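Questions we get about the arm on the bench

Grovance is a shared workshop, open evenings and most of Friday, and for the past winter a few of us have been teaching a robot arm to pick small things up off a table and put them down again. People keep stopping by to ask about it, which we love! Oddur Kárason typed up the first version of this page, and Grímur Damgaard has been adding to it ever since, so please forgive the two slightly different styles.

We do most of the work in a simulator before the real arm is allowed to move. The practice room has a wooden table, a white arm with a black gripper, and all sorts of odds and ends, with a pen as one of the things to reach for.

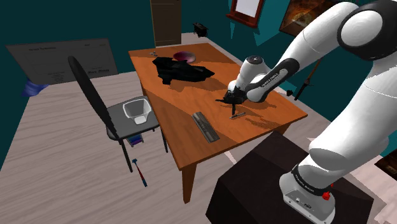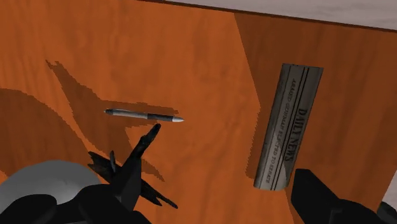
Why do you bother with a simulator at all?

Mostly because we are clumsy, and motors cost money. In the first month Oddur drove the real gripper straight into the bench and bent a finger, and we waited 14 days for the replacement. In the simulator you can do that all evening long and then press reset. It also means that people who can't make it to the shop can work on their part at home, with a cup of tea, and bring it in later on a memory stick.

Why a pen and a newspaper?

They are hard in different ways. A pen is slim and lies very low, so the fingertips have to come down close to the tabletop without touching it. A rolled newspaper is much bigger, and there the trouble is how far the gripper opens and which way it is turned when it arrives. (Grímur wanted to start with eggs, bless him. We talked him out of it.) If you have a small everyday object you would like us to model, bring it along and we'll measure it.

The shadows look awfully strong. Is that on purpose?

Yes, it is! Our early lighting was flat and even, and the program that finds objects did beautifully with it, and then fell to pieces at the real bench, where there's a window on one side and a lamp on the other. Now we move the lights between runs. Dark patches with ragged edges across the wood are just the sort of thing that used to get mistaken for an object, so we would much sooner meet them in practice.

Is all the clutter in the room needed?

Not for the picking itself, but we like to have it. The real workshop is never tidy, and a program that has only known bare walls gets confused very easily. Chairs, pictures, a hammer on the floor, it all helps. We shuffle things every so often from a shared folder called Bornero, named after a board game that a few of us were playing at the time.

How many tries does it take?

More than you'd think. Our log stood at 1,964 simulated attempts at the end of February, and plenty of those were the same silly mistake over and over while we hunted for a wrong sign in the wrist angle. Each attempt is stopped after 30 seconds if the gripper hasn't closed on anything.

Do I need to know how to program?

Not at all. We need people who can solder, people who can sand a table edge, and people who will sit with the log and write down what went wrong in plain words. If you do want to learn the programming side, Oddur runs a beginners' hour before the regular session, and he is very patient.

Can I build something like this at home?

You can certainly do the simulator half, if you have a fairly recent computer with a decent graphics card. Grímur's notes on setting it up are in the blue binder by the door, under "Virnotton", which is what we call our set of scripts. For a real arm, please come and talk to us before you buy one. You'll want a sturdy base, an off switch you can reach without leaning over the table, and a clear 60 inches in every direction.

Can children come along?

Yes, with a grown-up, and they are welcome to try the simulator for as long as they like. When the real arm is powered up, everybody stays behind the yellow tape, and that goes for us too.

I asked something and it isn't on this page.

Leave a note in the box by the coffee machine, or catch either of us on a Friday. We read every note, although it can take us a week or two to get round to writing up the answer.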